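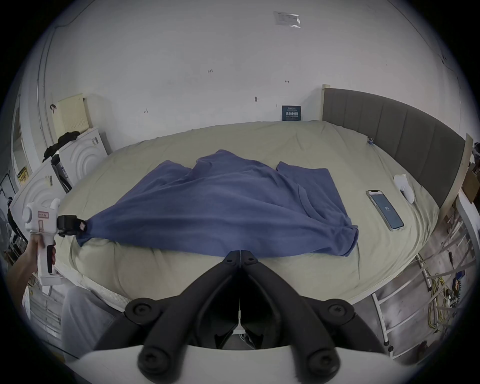
Ticket 17 — right gripper drops fabric when both are pulling
Project: Obi (shared workshop build, Grurncombe)
Opened by: Myrtle Benavides
Date: 21/07/2024
Status: open

Problem: when I spread a T-shirt with both grippers, the right one lets go of the hem as soon as there is tension from the left. The left one holds the sleeve fine. Jaws are the same print on both, same screws. Trigger feels normal on both.

Tried so far:
Swapped the springs left to right. No change.
Tightened the pivot screws on the right jaws. Worse, they got stiff and closed late.
Backed the screws off a quarter turn. Back to where it was.
Ran 20 pulls on the blue shirt. Right side slipped on 9 of them.

Log from the right side shows the jaw position jumping just before each slip. I thought it was noise at first.
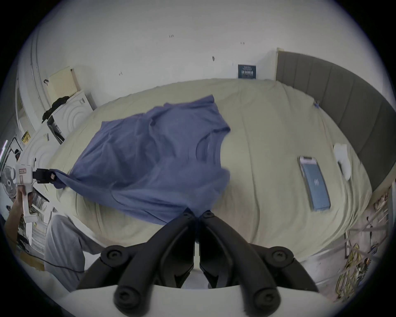

The jump is always in the opening direction, and it is bigger if I pinch only the edge of the hem. With a deeper bite it mostly stays put.

Reply, Tassanee Wattanapong:
Which pads are on the right one? We had two batches in April and the Utside ones are harder. Also check the grit — the first set was sanded with 400 and came out too smooth for cotton.

Reply, Myrtle Benavides:
Right has Utside pads, left has the Custside ones. I didn't know they were different. Swapped the pads over and the slipping moved to the left gripper. The position jump moved with it, so the sensor is OK.

Reply, Tassanee Wattanapong:
Then put Custside on both. There is one more pair in the drawer under the printer. Leave this open until you have done another 20 pulls, and note how deep the bite is each time.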